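Packers / Table Hands Wanted - Evening Shift, Pronby

Posted by: Tsegereda Gidey
Replies to: Mesfin Birhane, front desk

Need people for the packing tables, starting soon as possible. Evenings mostly. Drinks, snacks, small grocery stuff going into mixed boxes for offices and schools. Not hard work but it is steady and you're on your feet.

What you'd be doing:

Bottles and cans out of the cases, onto the table, checked, into the box. Caps tight, labels readable, no dents. Anything sticky gets wiped or goes in the reject tub. Soft drinks are the bulk of it right now, orange, cola, lemon, then juice cartons and water. Bottles go in first and upright, chips on top. Please no chips on the bottom, we have had that conversation.

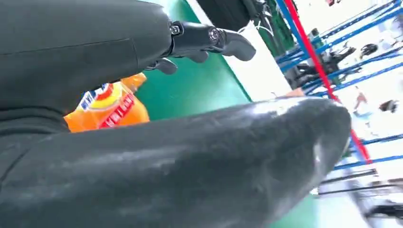 Shift is 4:30 to 9, with one paid break. Thursday is the big night, 600 boxes out the door, so if you can't do Thursdays this probably isnt for you. Other nights are lighter and we can be flexible, talk to Mesfin.

Looking for 7 people. Two of those would be leads, meaning you keep the count sheet and sort out shortages with the Femance driver when he shows up. Leads get a bit more per hour. Ask.

You should:

Be 18 or over
Lift a full case of drinks without trouble
Read an order slip and catch when it's wrong
Be OK with repetitive work, same box over and over some nights
Get yourself there and home, last bus goes before we finish

Nice to have: any stockroom or grocery experience. Pallet jack. Amharic or Spanish helpful, a lot of the crew speak one or the other.

Closed shoes, no exceptions. Gloves we supply. Keep your own food and drink off the tables, there's a shelf by the door for that, put your name on it or it ends up in somebodys order.

Paid weekly. First 2 shifts are training, full rate. Work runs through December for sure, after that depends on the Sivach contract, we'll know more by then. Good people get kept on if we can.

To apply: stop by any weekday after 3, side entrance on Beyene, buzz and ask for Mesfin Birhane or Zewditu Ejigu. No resume needed, just bring ID and the nights you can work writen down. If you worked for us last year tell Zewditu, you can skip the training shifts.

Please don't call the main line, they can't help you.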